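**Ticket 394: washer won't latch / gray fluff on everything**
Opened by: Rocío Gallardo
Machine: the front loader in the Wiltwood laundry room
Status: fixed, leaving open until the new gasket comes

**Rocío, first report**

Two problems, maybe the same one. The door clicks shut but the start light keeps blinking, and I have to open and close it three or four times before it takes. Also, every load comes out with gray crumbs stuck to it. Towels are the worst. I ran an empty rinse and wiped out the drum and it made no difference at all.

**Manon Doucette**

Oh, I love a good door problem! Before anyone buys parts, could you try these in order:

1. Run a finger all the way around inside the fold of the gasket, especially the bottom, and tell me what you find.
2. Look into the latch socket with a flashlight. Lint gets in there.
3. Unplug the machine, wait ten minutes, plug it back in.
4. Drain and clean the filter behind the round cover low on the front. Put a shallow pan under it first — more comes out than you'd think.

**Rocío**

Done, all four.

- Gasket fold: two hair ties, a coin and a whole ring of gray paste. Yuck.
- Latch: one puff of lint, pulled out with tweezers.
- Unplugged and back on: no change by itself.
- Filter: a button and a lot of fuzz. The pan was nearly full.

Door latched first try after the tweezers. Ran a quick wash with nothing in it and it finished. Crumbs: fewer, still some.

**Manon**

That's wonderful progress! The paste is old softener and lint, I'd bet on it. We had the same in the Lalar apartments, and it kept flaking off for weeks until we scrubbed properly. Warm water, a little dish soap, an old toothbrush, and pull the rubber lip toward you as you go so you get the back of the fold as well. Then wipe it dry and leave the door open overnight.

What softener are you using, and how much?

**Rocío**

The Clostico one, and I've been filling the drawer right up to the top. So that could be it.

**Manon**

Yes, that would do it. Skip it completely for the next five loads. Vinegar in the rinse if you miss the softness, but try without first.

**Annick Lachance**

Jumping in, as I share this machine. I scrubbed the gasket last night and it took 40 minutes, which I did not expect to enjoy and sort of did. The rubber looks so much better. I found a small split near the bottom on the inside, maybe the length of a fingernail. No leak on the floor so far. Can we get a replacement?

**Manon**

Great catch. I asked Wong, the parts shop, and they have the gasket for 1,097 plus 170 for the clamp ring. Order both, the old ring never goes back on nicely. It ships in a week or so. Keep using the machine until then, only put a towel on the floor under the door.

**Rocío, April 23, 2019**

Ordered. In the meantime I did a test with the reds, and they're my favorite test load because every speck shows up on them.
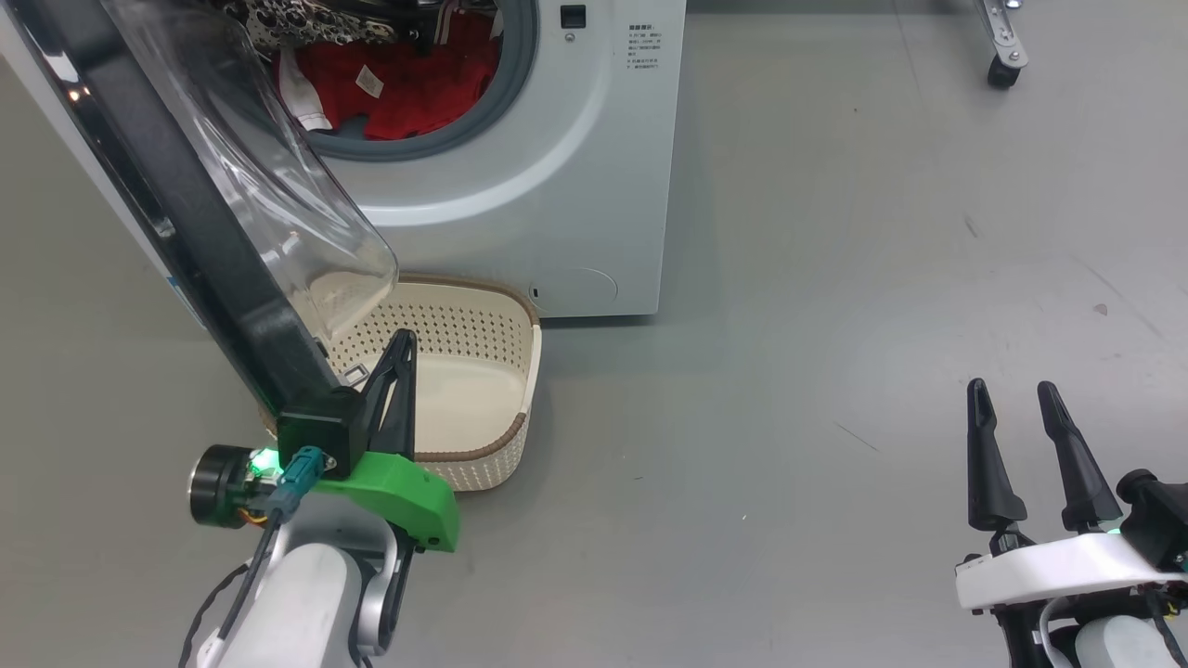
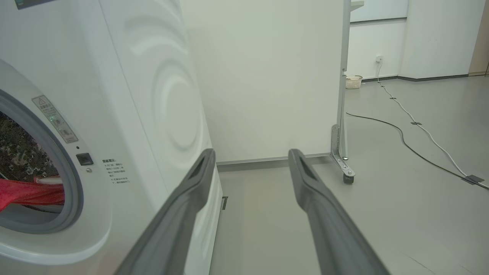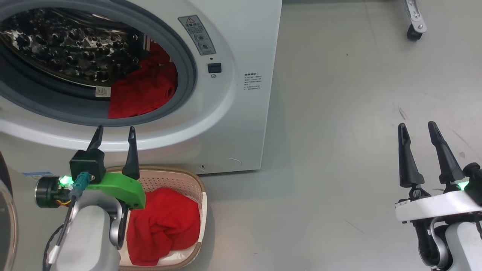 Crumbs are what I want to settle before this ticket closes, so I'm going to keep a tally per load and post it. My way of doing it is to shake each piece over the bathtub and look at what lands. The basket with the brown rim goes right in front of the door from now on, so nothing gets dragged across the floor and picks up new fluff to confuse me. Red things get checked first and under the good lamp. I've also stopped cramming the drum, which Annick has been asking for since December, and she was right!

**Load notes so far**

- Load 1, reds: a few crumbs, all on one sleeve
- Load 2, towels: crumbs on two of them, small
- Load 3, sheets: clean!
- Load 4, mixed: one crumb, could have been from a pocket

Door latched first time on all four.

**Manon**

Look at that, sheets with nothing on them! Do one more towel load and if it's good I'll mark the crumbs as solved and keep only the gasket part open. Please wipe the fold after the last wash of the day, both of you. It takes a minute.

**Annick**

Will do. There's a cloth on the hook by the door for it now, the striped one, please don't use it for anything else.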